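The Last Ferry to Kivport

My grandmother kept the tide tables in the bread drawer, under the good knife, and if you asked her why she would tell you that a person who knows when the bread is gone ought to know when the boat is too. I was seven the summer she first let me read them aloud to her – all of May, line by line, while she shelled peas into her apron and corrected the way I said Zuvel.

Zuvel was the island where she had been a girl. You could see it from our landing on a clear evening, low and blue, with the old Handell cannery at one end. She hadn't gone back since the cannery closed, and she spoke of it the way other people speak of a cousin who owes them money.

So it surprised us all when she came down to breakfast in her church coat and announced that she and I were taking the six o'clock boat. We stayed two hours. She walked me up to a yellow house, looked at the gate for a good long while, and then bought us each a bun (mine had currants, and I picked them out and she ate them). On the ride home she held my hand inside her pocket and hummed, and the lights of Kivport came up out of the water one by one.

I still have the tide tables. They smell a little of rye. 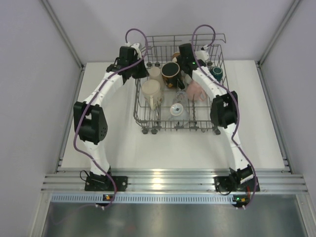

My own grandmother would have gone through the gate and asked to see the kitchen, but I cried at the currants anyway, and I would dearly love to know who was living in the yellow house.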